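Doblado de camisetas

El doblado de camisetas es la tarea doméstica que reduce una prenda de manga corta a un rectángulo apto para cajón o estante. Se hace sobre una superficie lisa, casi siempre una mesa, con la prenda extendida y las mangas estiradas o metidas hacia dentro.

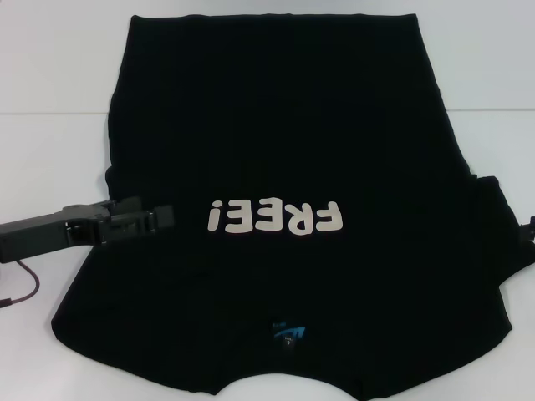

El método más común lleva cada costado hacia el centro y luego el bajo hacia el cuello, en 2 pliegues. En el doblado vertical, la pieza se guarda de canto — así el estampado queda a la vista al abrir el cajón. Las serigrafías gruesas pueden marcarse si el pliegue las cruza.

En comercios se emplea a veces una tablilla como guía; la de la casa Ferkano mide 35 cm de ancho. El manual de Hatem Ait Brahim recomienda cajones de 60 cm para dos hileras.

Véase también: planchado, armario, percha.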